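The Sorter That Said It Was Done

What a small plant in Evstead learned from a gripper that kept reporting good news

I drove up to Evstead on a wet Tuesday in February with half a tank of gas and a story already written in my head. Robot goes haywire, parts go flying, brave engineer hits the big red button. I was pretty pleased with it. Then I met Tiina Kuusisto, who handed me a visitor badge and a truly terrible coffee and told me nothing had gone flying at all. "It was very polite about it," she said. "It failed for weeks and said thank you every time."

Tiina runs the sorting cells at Hirvonen, a repair outfit that takes worn-out control units and breaks them down into parts worth saving. Boards go one way, wiring goes another, and the little odds and ends get a tray of their own. It's dull work, the kind that makes your shoulders ache by lunch, and so a couple of years back the company put an arm on it. The arm picks a part off a steel tray, carries it to a yellow tray and lets go. That's the whole job!

The trouble came in as a phone call from Turnard, one of Hirvonen's bigger customers, who had opened a shipment of 40 boards and found some with damage along the bottom edge. Tiny stuff, a lifted chip here, a bent corner there. Then somebody pulled the cell's logs and the logs looked gorgeous. Every pick a success. Every place a success. 1,000 cycles without a single complaint.

So I asked the obvious question, which was how does a machine drop something and not notice?

It comes down to what the cell counted as holding. The control software looked at how much current the gripper motor was drawing. Fingers close, current climbs, part must be in there. Fine when the pads are new. But this pair had done 4,000 cycles past their swap date, and the worn drive was stiff enough that the current climbed anyway. The gripper could close on nothing, carry nothing across the table very carefully, open up over the tray and log a win. And when it did have a board, it sometimes had it by the very edge, with hardly any grip, and down it went a few inches early.

I spent the afternoon at the cell while Tiina's crew ran their checks, mostly trying to keep my elbows to myself.

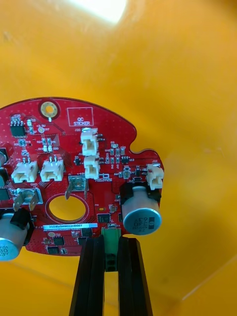
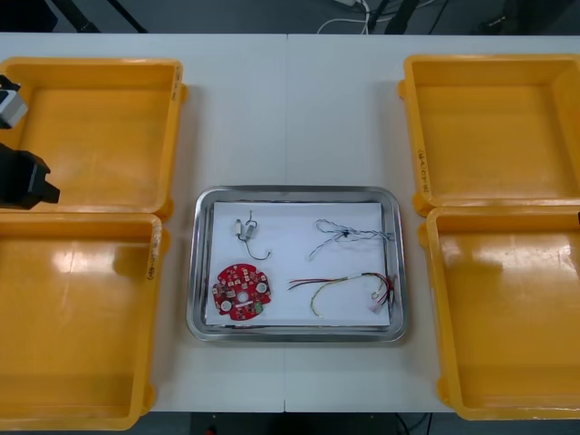
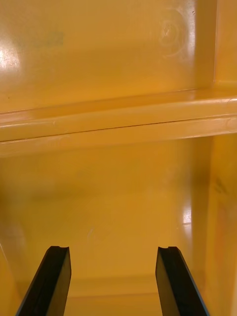
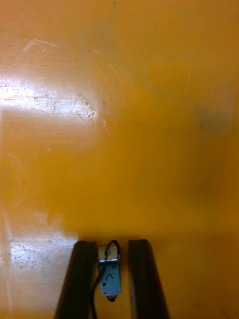 At the sorting cell in Evstead. First picture: a red board held by its lower edge.

The edge grip is the part that bugs Tiina most. A circuit board doesn't give you much to hang on to, she told me, and the good places to grab it are usually right next to something you'd really like to keep. Squeeze harder and you crack a part. Squeeze softer and you're back to dropping things. The software had one force setting for everything from a stiff board to a floppy bunch of wires, and it had been set on day one and left alone for 365 days straight (she checked, and she was not happy about what she found).

Then there's the shine. Glossy yellow plastic under bright lights throws glare all over the place, and the first fix they tried was a camera check that looked into the tray after each drop. It saw white spots and called them parts. For two days the cell was wrong in a whole new way, and a technician who'd driven in from the Ruvthorpe site just to install it had to drive back and take it out again. I felt for the guy.

What they run now is slower and a lot less clever. After the fingers close, the arm lifts a little and stops, and the software checks how far apart the fingers are. Too close together means no part, so it goes back and tries again. Two misses and the cell quits and calls a person. Each kind of part has its own force number. The finger pads get changed by cycle count, and the count locks the cell when it runs out – no override, not even for Tiina, who asked for it that way.

The boss wasn't thrilled about the lost speed. Tiina says she put one of the damaged Turnard boards on his desk and went to lunch.

I wanted to know whether she trusts the thing these days. She thought about it for longer than I expected, watching the arm through the guard. "I trust it to stop," she said. "The rest I look up in the log, and then I go and look in the tray."

They're moving the same checks over to the cells at Ruvthorpe this spring. The coffee machine, I'm told, is staying put.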